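Visite chez Cumisis : les bacs, les planches et la salle du fond

Nous étions attendus à 8 heures sur le site de Cumisis, à Drustine, pour une visite d'une matinée. Le rendez-vous avait été pris de longue date par notre section, qui prépare pour le mois de mai un dossier sur les contenants réutilisables dans les petites entreprises. Le sujet n'attire pas les foules. Il occupe pourtant une bonne partie du temps de ceux qui rangent, stockent et expédient.

L'accueil se fait par la cour arrière. On signe un registre, on reçoit un badge et une paire de surchaussures, puis on attend dans un couloir où sont affichés les plans d'évacuation. Le café était servi dans la salle de réunion, avec une courte présentation de l'entreprise. Cumisis loue et remet en état des bacs pour des ateliers de la région. Le parc en circulation compte 776 grands bacs, auxquels s'ajoutent les petits formats, qui ne sont pas suivis un par un.

La visite commence par la réception. Les bacs reviennent des clients par camion, le mardi et le jeudi, empilés quand leur forme le permet. Beaucoup ne s'empilent pas. Les modèles à parois inclinées se chargent côte à côte et prennent de la place, ce qui pèse sur le prix du transport. On nous a montré les fiches de retour : une page par bac, avec le nom du client, l'état des parois, l'état du fond et une case pour les réparations à prévoir. Les fiches sont encore en papier. Un essai sur tablette a duré deux mois l'an dernier, puis les équipes sont revenues au papier parce que les gants passent mal sur l'écran.

Vient ensuite le lavage. Le poste est bruyant et nous n'y sommes pas restés longtemps. Les bacs passent d'abord au jet, puis dans un tunnel fourni par Gistura, installé il y a quelques années et agrandi depuis. Les adhésifs sont la principale difficulté. Les clients collent des étiquettes, des rubans, des films de protection, et tout cela ne part pas à l'eau chaude. Il faut gratter à la main, avec une spatule en plastique pour les panneaux peints. Une partie des rayures que l'on voit sur les bacs anciens vient de là, d'après notre guide, et non des pièces qu'ils ont transportées.

La salle du fond est la plus calme. Le sol est couvert d'une moquette foncée, un choix surprenant dans un bâtiment de ce type, et les bacs y sont posés sur des planches de bois clair. C'est là que l'on regarde les modèles à deux compartiments, ceux qui demandent le plus de discussions avec les clients.

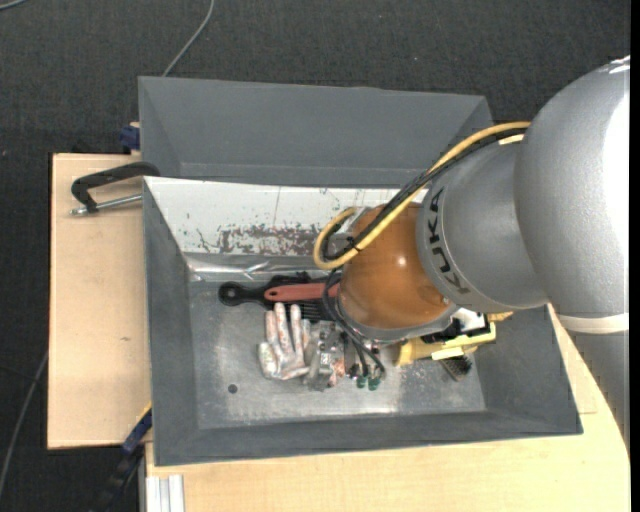

Page de la section Emballage et manutention, association Cassim

Le grand bac gris que nous avons examiné a déjà bien servi. Le panneau blanc incliné de la partie avant porte une large zone de peinture raclée, dans le bas, et des petits éclats sombres un peu partout. Une bande transparente, film ou ruban adhésif, court le long de son bord inférieur ; elle est froissée. Le fond métallique est éraflé lui aussi. Le compartiment arrière, gris mat, était vide.

La discussion a surtout porté sur ce panneau. Faut-il le repeindre ou le laisser tel quel ? Cumisis distingue l'usure d'aspect, qui ne gêne pas l'emploi, et l'usure de fonction, qui entraîne un retrait du parc. Une peinture éraflée relève du premier cas. Un fond percé par accident, une soudure ouverte ou une paroi tordue relèvent du second. Entre les deux, il y a une zone grise que chacun apprécie à sa manière, et les clients ne sont pas toujours d'accord avec le verdict. Certains refusent un bac marqué alors qu'il est parfaitement utilisable. D'autres gardent des bacs hors d'usage pendant des mois.

La pente des parois a aussi retenu l'attention du groupe. Elle ramène les petites pièces vers le fond et évite d'avoir à les chercher dans les angles. En contrepartie, elle réduit le volume utile. Pour un bac de même encombrement, la perte est sensible, et plusieurs d'entre nous ont dit préférer des parois droites pour le stockage de longue durée. Les ateliers qui se servent dans le bac toute la journée sont de l'avis contraire.

Nous avons posé la question des planches. Elles ménagent le revêtement et facilitent le déplacement des charges. Elles sont changées quand elles se fendent. Le bois vient d'une scierie voisine, en coupes standard.

Le dernier arrêt était le magasin. Quelque 300 bacs y attendent une nouvelle affectation, rangés par format sur des rayonnages bas. Les allées sont larges et marquées au sol. Le classement suit l'ordre des retours, avec les bacs les plus anciens près de la porte, pour qu'ils repartent en premier. Les pièces de rechange (poignées, panneaux, cornières) sont dans deux armoires contre le mur. L'une d'elles fermait mal et tenait avec une sangle.

La matinée s'est terminée par un échange d'une demi-heure dans la salle de réunion. Nous avons obtenu une copie vierge de la fiche de retour, que les membres de la section pourront consulter au local, ainsi que la grille utilisée pour classer l'usure. Le tarif de location n'a pas été communiqué, il dépend des volumes et de la distance. Cumisis accepte de recevoir un second groupe, de 8 personnes au maximum. Prévoir des chaussures fermées et un vêtement chaud, le quai de réception est ouvert sur la cour.

Pour venir : ligne de car jusqu'à l'arrêt Drustine-Mairie, puis un quart d'heure à pied. Le stationnement devant l'entrée est réservé aux camions ; les voitures se garent de l'autre côté de la route. Les inscriptions se font auprès du secrétariat de la section.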